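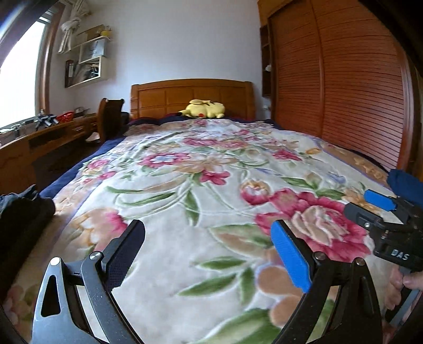

Staying with us at Okska House: your questions

I'm Eleni Dumitrescu and I look after bookings for the guest wing at Okska, where the sisters have kept a retreat house for longer than I've been alive. I get asked the same things a lot (I don't mind!), so I've put the answers in one place.

Do I have to be Catholic?
No. We've had Methodists, Quakers and plenty of people who weren't sure what they were. You're welcome at Mass and at prayers, and you're just as welcome to stay in bed.

Is the whole retreat silent?
Only from night prayer until after breakfast, unless you've booked the silent week in November. Meals that week are silent too, and one of the sisters reads aloud, usually a saint's life but last year it was a book about Arctic explorers.

How many people come?
We take 10 guests at most. I keep 3 places back for people who ring at short notice, so do try me even if the calendar looks full.

Can I talk to someone?
Yes, Sister Teoh sees guests in the afternoons. Put your name on the sheet outside the chapel. A priest comes over from Clollura for confessions, normally at 5.

What does it cost?
We suggest £388 for the full week with meals. If that's too much, tell me what you can manage and we'll leave it there, I won't ask for reasons.

How do I get to you?
Train to Ramard and then the bus, which stops by our gate if you ask the driver nicely. Tell me your train and I'll try to find you a lift – the bus isn't the most reliable thing in the world.

Can I bring my dog?
Sorry, no. I've asked Mother Prioress twice.

Is there wifi?
In the library, yes, and slow. Phones off in chapel, please!

Page last updated 2020-09-08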